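Dresmont Home & Yard Forum > Indoors > Floors and Furniture
Thread: Refinish the big table or leave it alone?

gkirui_665
Hi all, long-time reader, first time I've started a thread in this section. My husband and I are finally getting to the long table we bought when the Trurkavlow dance hall sold off its furniture. It's solid, it's heavy, it took four of us to get it through the door, and the top has gone dull and patchy over the years. I love it anyway!

I'm torn. Half of me wants to sand it back to bare wood and put a hardwax oil on it. The other half thinks I should clean it, wax it and go eat dinner on it. We want it done by September when my sister's whole family comes to stay. What would you do?
– Gladys Kirui

plankton_pete
Sand it. You'll be glad you did. Start at 80, then 120, then 180, and vacuum between grits. I did a door-sized desk in one weekend and it looks better than anything in the stores.
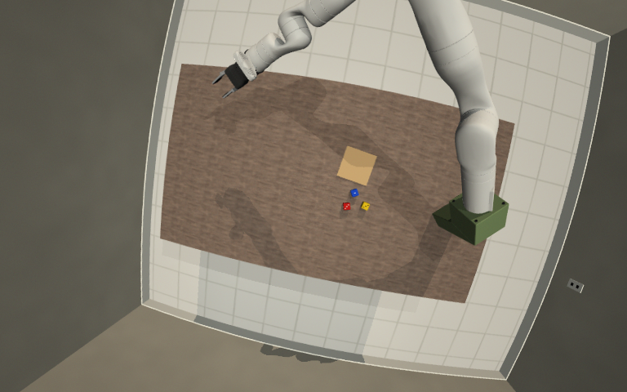
Brown wood-grain top, seen from overhead.

mossyrock
Gonna disagree with Pete. If the top is veneer you can go through it with an 80 grit disc before you've finished your coffee. Ask me how I know (the coffee was still hot). Gladys, look at the end of the board – does the grain carry over from the top or does it stop at a line?

gkirui_665
Just crawled under it with a flashlight. The grain carries right over the end, so I think it's real boards. Phew.

Gitau Langat
Solid boards make life easier, but I'd still try the gentle way first. Mineral spirits and a soft rag, wiping with the grain, and change the rag as soon as it turns brown. Old halls waxed everything in sight, and layers of wax go cloudy. I cleaned up a bench last winter that I was sure needed stripping, and under the gunk the finish was fine.

plankton_pete
Gitau, with respect, you tell everybody to use mineral spirits. You told the lady with the piano to use mineral spirits.

Gitau Langat
And the piano looks great, Pete.

mossyrock
Ha. OK, what about dark patches, though? That's where I get stuck. Sanding doesn't always reach them, and cleaning does nothing if it's iron and tannin in the wood.
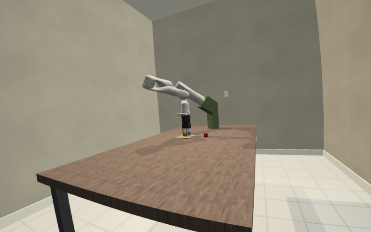 Will oxalic acid take out a dark water stain without bleaching the rest of the top?
It mostly goes after the iron stain and leaves the natural color alone, but you need to treat the whole surface edge to edge or you'll get a tide line. Wear gloves, rinse well, and let it dry overnight before you judge it.

gkirui_665
That's super helpful, thank you. Next worry: dust. The table's too big to go back out the door without taking the legs off, so if I sand, I'm sanding indoors. My mother-in-law's room is right next to it and she already thinks I'm nuts.

plankton_pete
Rent a sander with a real extractor. Piso Rentals had one when I needed it, and I barely had to wipe the windowsills. Put a drop cloth down and tape the edges. You don't want grit under your shoes on tile either, it scratches.

tilefan182
Seconding the floor thing!! I scratched light tile dragging a sawhorse and I still see it every single morning. I use an old rug or mat now, and scrap blocks under anything with feet.
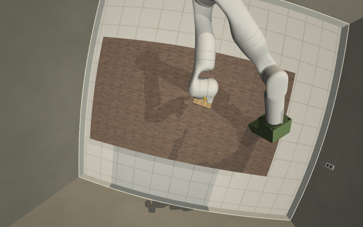 Pale tile, brown mat, and a little block of light wood.

mossyrock
Good call on the blocks. I'd also take the legs off if they're bolted on – so much easier to get at the edges.

Gitau Langat
Careful with that if the bolts are old. A drop of oil the night before, and don't force them. I sheared one off and spent the next afternoon drilling it out.

On finishes, the Mussa oil has been good to me. It goes on thin and you can patch one spot later without redoing the whole thing, so it suits a table people really use. Pete's going to say polyurethane.

plankton_pete
Polyurethane. Kids, juice, hot pans. Done.

gkirui_665
You two should have your own show. OK, plan for now: spirits and a rag on one end tonight after 8, see what comes off, and if it's still ugly I'll call about the sander. I'm leaning oil (sorry Pete).

gkirui_665
Update: three rags so far, all of them disgusting. The end I cleaned is a whole different color! Going out for more rags and doing the other end tomorrow.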